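Most of the argument about teaching robots to grasp is about how many examples to collect. At Brelline we spent 18 days on that question, and I think it was the wrong one.

A big set gathered from one tidy layout teaches very little. I would take a smaller set in which someone moved the bricks between tries.

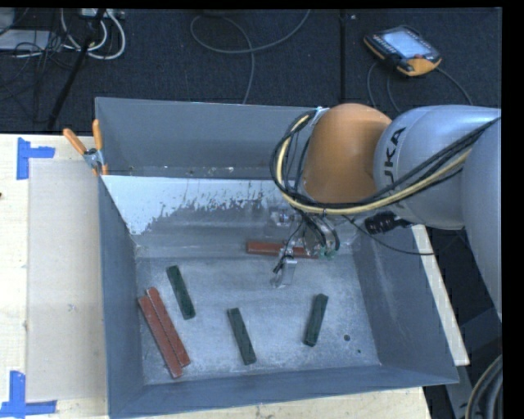

A KUKA arm over the bin, with red-brown and green bricks.

Tetteh Dogbe wants failed grasps thrown out. I disagree – a miss, properly labeled, is worth keeping. Storage is cheap. Going back to collect the misses in March cost us 6 working days.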